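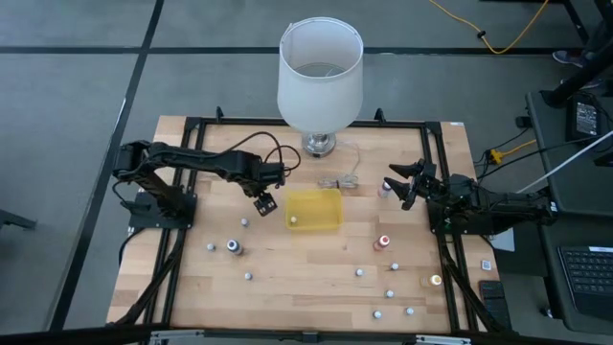 Bench with two arms and a yellow tray.

Reporting a road crash - notes for session 4

Right, last time we did court lists. Today it's crashes, and I'll use the Torkholm bypass story from April because most of you have read it by now (if you haven't, it's in the reader, page 38).

Start with what you know and who told you. The Matlala Courier ran "speeding lorry kills three" on its website before the police had said a word about speed. One man at the fruit stall thought it was going fast. Fine, quote him - but he goes in the third paragraph with his name on it, and the headline stays out of it.

Numbers next. The first police note said three injured, the hospital said four, and both were right when they were written. Put the source and the hour beside each figure. When it changes, change the story and say so at the foot.

Names! Wait until the family has been told. I once rang a house too early, as a very green reporter, and I still feel ill thinking of it.

Road numbers matter too. Lamisi Sowah's piece called it the 543 all the way through, while two other papers just wrote "the highway", which is no help to a reader trying to get home.

For next time, read Busisiwe Chauke's follow-up on the missing barrier and mark every line that has no source. Then write me a short first report from the police note in your pack, no adjectives for the wreck please. Hand it in by 2018-07-30, on paper, with your group letter at the top.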